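September, film room notebook, Wustover defense

4:40 pm. Got through the Plutville tape, all 73 defensive snaps. Notes below are rough, will clean up for the shared copy later.

Base front graded out OK. Trouble is the same as the spring: when they go tempo we don't get the call in and the weak side backer is still looking at the sideline at the snap. Counted 9 snaps where he was. Of those 9, five went for a first down. Needs fixing before anything fancy.

Coverage. Quarters check against trips is late. Safety is reading the number two reciever but his feet are already going back, so anything underneath is free. Moved him up two yards on the whiteboard, want to try it in walk-through first, no pads.

Tagging. Still doing it by hand in the Cieślak software. Export drops the hash mark column again, third time. Workaround = save as plain text, paste hash back in from the paper chart. Slow but it works. Library is at about 3,000 clips now and the search is crawling, somebody please archive the JV stuff.

Blitz names: "Iria" stays as the field corner pressure. Do NOT rename it midseason, we did that once and had two guys running the old one.

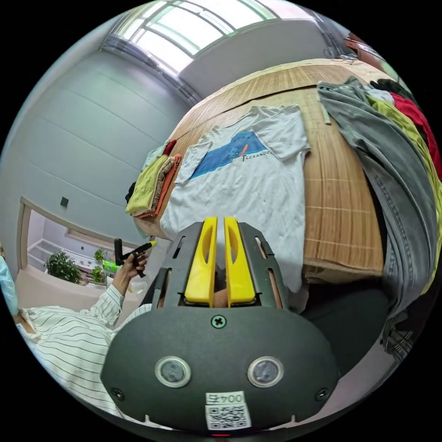
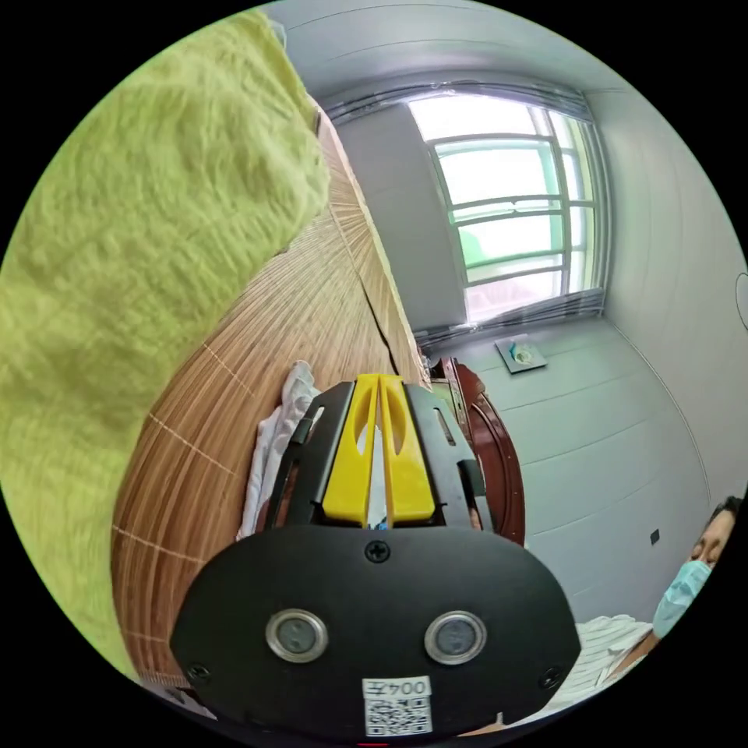

Why did the Iria pressure get home in the first half and not after the break?

They started sliding the line to the field and kept the back in to that side. We never showed it from the boundary, so there was no cost to them for sliding. Fix is a boundary version off the same look, same stem by the tackle, corner bails late. Put two reps of each in the next team period and mix the order.

Other stuff

- Third down sheet: split third and medium from third and long. Lumped together it hides how soft we are at medium.
- Tackling circuit, keep it short. Angle drill before the bags, not after, legs were gone by then.
- Nickel package needs a sub caller. Had ten on the field once, got away with it on a false start.
- Wristband cards: font too small, reprint w/ bigger numbers and the tempo calls in the top row.
- Check if the end zone camera angle can go higher, cant see the guards' feet.

6:15. Whiteboard left up, don't erase the trips side. Redo the quarters cutups first thing.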